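Reading the Water Damage Clause

Most claims filed under a home policy in Nanport last year had nothing to do with fire or theft. They involved water, and a large share of those were paid at less than the owner expected. The difference usually came down to a few lines in the policy that separate a sudden leak from a gradual one.

Standard wording covers "sudden and accidental discharge" from a plumbing system or appliance. A supply hose that bursts at 3 a.m. falls within it. A fitting that has dripped behind a wall for months generally does not, even when the owner had no way to see it. Some carriers draw the line at a fixed number of days, commonly 13 or 14. Others use terms such as "continuous or repeated seepage" and leave the length of time to the adjuster.

Souad El Fassi has worked as an independent adjuster for 27 years. She looks first at the edges of the damage. "Clean wood that is soaked through tells me one thing," she says. "Layered stains, soft framing and old mold tell me another. The owner's account matters, but the material usually settles it."

Hidden damage is a partial exception. Several carriers now sell an endorsement that restores coverage for slow leaks inside walls, under floors or above ceilings, provided the owner did not know about them. Helach, a regional carrier, prices its version at $339 a year for a typical single-family house and caps payment at $10,000. The cap includes the cost of opening the wall to reach the pipe, often called tear-out. On a tiled bathroom, tear-out alone can use up most of that limit. 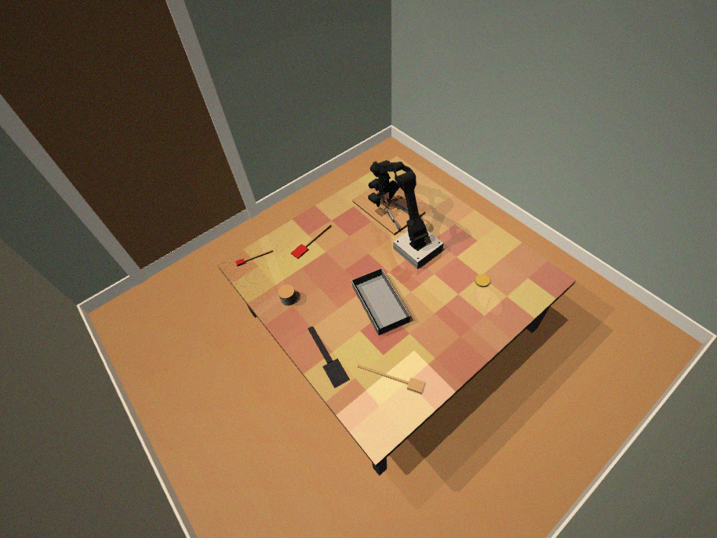
A robot arm mounted on a table, in a computer rendering.

Backup through sewers and drains is a separate matter. It is excluded from nearly every base policy and must be added by name. Trinidad Urrutia, a broker in Nanport, reviewed 953 renewals in her office and found that fewer than half carried the endorsement. Many of those clients had finished basements. Limits are sold in steps, and the lowest step will rarely replace a furnace, a water heater and flooring in one event.

Surface water is excluded as well. Rain that enters through a hole torn in the roof by wind is normally covered. The same rain running across a yard and under a door is flood, and requires a flood policy, most of which carry a waiting period before they take effect.

Deductibles deserve a second look at renewal. Lotia and Hattori, two carriers active in the area, both introduced a water-only deductible in May. It applies in place of the general one and can be several times larger. It appears on the declarations page - often on the second sheet - under a heading such as "other perils."

Ravindra Bisht, who handles disputed claims, asks clients to keep three things: dated photographs of the damage before cleanup, the failed part itself, and receipts for drying equipment. Failed parts are thrown out more often than anything else. Without the part, a carrier seeking recovery from the manufacturer has little to work with, and the owner may lose the chance to get the deductible back.

Owners also have a duty to limit further damage. Shutting off the main, moving contents and starting to dry the room do not require the carrier's approval. Permanent repairs generally should wait until the adjuster has inspected or has agreed in writing that work can begin.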